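4. What we learned about tidying up

When I began this project in January I was sure that clearing a junk drawer would be the easy part, and that folding towels (our second chore, see section 5) would be where the arm and I fell out. My lab partner Noel Manalo thought the opposite and has been very kind about being right! We ran 39 sorting trials, and in 18 of them the arm moved every item to its proper side without any help from us.
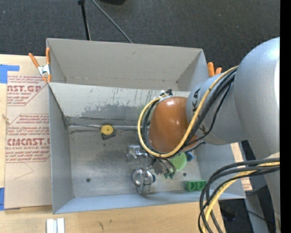

Figure 3. Sorting bin with mixed small items in the larger compartment; the upper compartment is empty.

Shiny and see-through things gave us by far the most grief, and I spent more evenings than I care to admit reading about why depth cameras dislike them. Solid, dull shapes with straight sides were much friendlier. My own feeling, after all this, is that a machine could help a small repair shop put parts away today, as long as somebody stays close by. I would not leave one alone with my grandmother's kitchen drawer just yet, though she has already offered it to us for the next round.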